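Magazine > Work > Automation

The towel shift

At Nunico, a contract laundry serving hotels and care homes, the folding used to be done by hand from start to finish. A full shift got through 2588 pieces on a good day, most of them towels and cleaning cloths. The sheets have gone through a machine for years. The small items never did, as soft cloth is hard for a machine to hold and harder for it to lay flat.

In May the firm took on a system from Ivus, a company that teaches robots by recording people. Staff do the job holding a pair of hand-held grippers, and the recordings are used to train the arms that will later do part of the folding. The job being taught is the one the staff already know.

Of the 21 people in the folding room, seven signed up for the recording work. They spend 20 minutes at a time with the grippers and then go back to their usual tables. The pay is slightly higher. The first complaints were about sore wrists, and the sessions were shortened after that.

Several of them said the slow part was learning to do without their fingertips. A folder finds the edge of a cloth by touch, without looking. With a gripper you have to see it, and then close on it in the right place. One woman who has folded for most of her working life said she felt like a trainee for a fortnight. 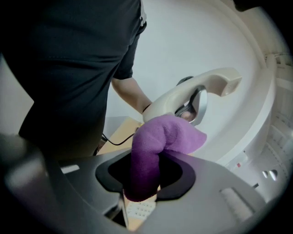 What happens to the jobs is less clear. Nunico says it will not cut posts this year and wants people moved to sorting and checking, where it is short of hands. The staff have asked for that in writing. At Hullska, a rival laundry across town, a similar promise lasted until the contract for the machines was renewed.

The recording itself has raised another question. The folders would like to know who owns a way of folding once it has been stored, and whether they should be paid again if it is used at another site. Ivus says the fee covers all later use. Talks on that point go on, and the next group is due to start training when they are settled.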